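The Oven in De Smet

I bought the oven before I bought a bed, which tells you about where my head was that March. It was a Skuner, a built-in, the wide kind with the little window you have to squat down to look through, and it cost me 481 dollars from a man in Guncombe who swore it had only ever baked for one old lady. (She must have been some baker, because the dial was worn so smooth you had to guess where 350 was!)

I'd driven all the way out to De Smet with it strapped down in the back, and every time I hit a bump the door fell open and I could hear the racks sliding around like silverware in a drawer. I talked to it. I said, hang on, we're nearly there. We were not nearly there.

The first thing I made was a yellow cake, from my grandmother's card, and it came out like a ski slope. High on the left, flat on the right, a crack down the middle you could lose a spoon in. I ate the tall side standing up at the counter at 11 at night and thought, well, fine, maybe the floor's crooked. So I put a marble down on the linoleum and the marble just sat there.

Then I got out the booklet, which was for a different model, an Ekau, and read the whole thing anyway. Page 5 said to let the oven settle. Settle! Like a dog in a new house.

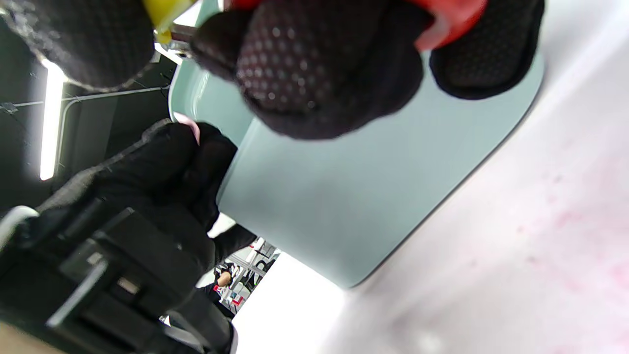
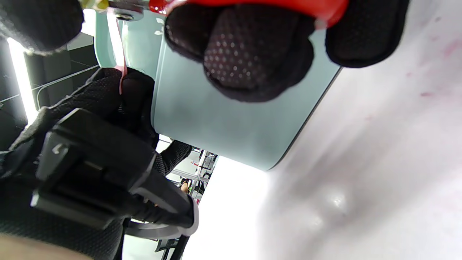
So I let it settle. I left it alone until the next evening and ate toast, and when I went back I turned the cake pan halfway through, the way my grandmother always did without ever saying why. I'd figured it was a superstition of hers, like not whistling in the pantry. The second cake rose on the left, I turned it, it rose on the right, and when I pulled it out it was nearly level and smelled like her whole house.

I thought about calling the man in Guncombe to ask which way the old lady used to turn hers. I even had the phone in my hand. But the cake was cooling and I hadn't made the frosting yet, so I put the phone down and went looking for the powdered sugar.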